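Kundora sim set - README

Hi, and thanks for pulling this down! I'm one of the people on the bench crew at Narum, where we sort and repack returned parts, and I ended up as the keeper of this data set mostly by being the person who kept asking where the files were. Uldis Kuusk built the simulator side. I write the notes, answer the mail and fix the folder names when they drift.

What's in the package: 800 simulated episodes of a two-finger gripper moving around a small furnished room, rendered from a camera that sits just behind the palm. Each episode has its own folder with the rendered stills, the arm's joint positions, a gripper open/close track and a text note. The notes are written by bench people, so expect plain talk and the odd bit of shop slang (a "drinier" is one of our gray Drinier totes, and yes, we use it as a verb too). 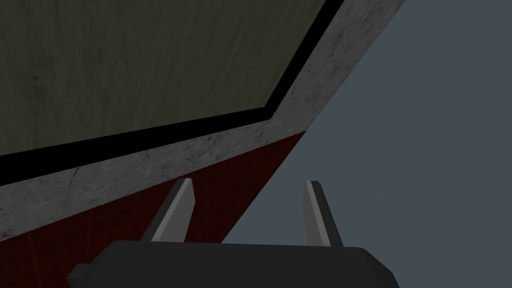

Page last changed: August, by the bench crew

Why a bench crew has a data set at all

We got the first Kundora arm on the returns line and I was pretty nervous about it. My job was picking parts out of totes, looking them over and setting them in trays, and now there was a machine that did the picking. What changed for me is that I do a lot less reaching and a lot more looking at screens. My shoulder is happier. My eyes are not, and I've asked for a better monitor (still waiting!).

The other change is that we review motions before they go anywhere near the real arm. Uldis runs a batch in the simulator, and one of us goes through it and writes down what we think. At first the reviews were done upstairs by people who had never worked a shift on the line, and the notes came back very tidy and not much use to us. Now the bench does it on paid time, from 2 p.m. until the shift ends, and that was a fight worth having. If you use this set at your own workplace, please put the review hours on the schedule. Don't squeeze them into breaks.

The pay question comes up every time I talk to another shop, so I'll just say it: reviewing is paid at the same rate as line work here. Some of us think it should be higher. I'm in that camp.

What the views look like

The room is simple on purpose. You get big flat surfaces with textures on them - stone-like grays, wood grain, a dark red with a grid - and the gripper stays low in the view. The camera tilts with the wrist, so walls can come through at strange slants, and you'll want to check the joint positions before deciding which way is up. I spent half of my first afternoon with my head on one side.

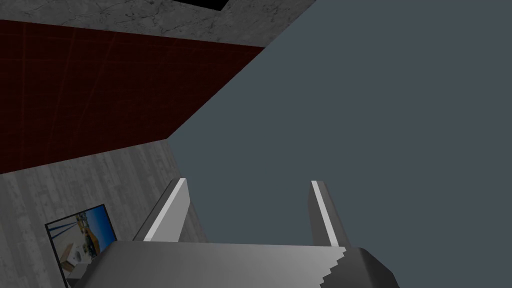

Open fingers, with the wood-grain wall and part of a framed picture at left.

A good share of the stills have nothing between the fingers. Please leave them in if you're training on this. Uldis wanted to trim them early on and I talked him out of it, as approach and travel are exactly where the bench people had the most to say.

Splits

The training folder has everything except 43 episodes, which are held back for testing. Those were picked by the bench, mostly from motions we argued over. The tests take a while to run and I'd start them before lunch.

Known problems

Some surfaces don't render fully, so you may see a sharp black gap where there should be wall. Edges on the gripper can come out stair-stepped too. We know about both and they're staying in this version.

The notes are uneven. Early ones run to a single word ("meh" was popular) and later ones can go on for a page. There were 3 of us writing and we never agreed on a style - I've left the spelling alone.

There's no sound, and no force readings. Don't use this set to decide how hard a gripper should squeeze anything.

Please don't

Use the notes to rate the people who wrote them. Names have been swapped for letters, but a crew this small is easy to guess at. We agreed to share our comments on the motions, and that's all we agreed to.

Still to come

Uldis is working on a larger batch of 1,000 episodes with a room closer to our own returns area. The folks at Biwott have offered to have their night crew review part of it, which I'm really excited about, as their line is set up differently and they'll notice things we walk right past. I'd also like to add a short sheet on how we run a review shift, once I find the draft.

Questions can go to the bench mailbox. I check it at the start of my shift, and if it's about rendering I'll hand it to Uldis.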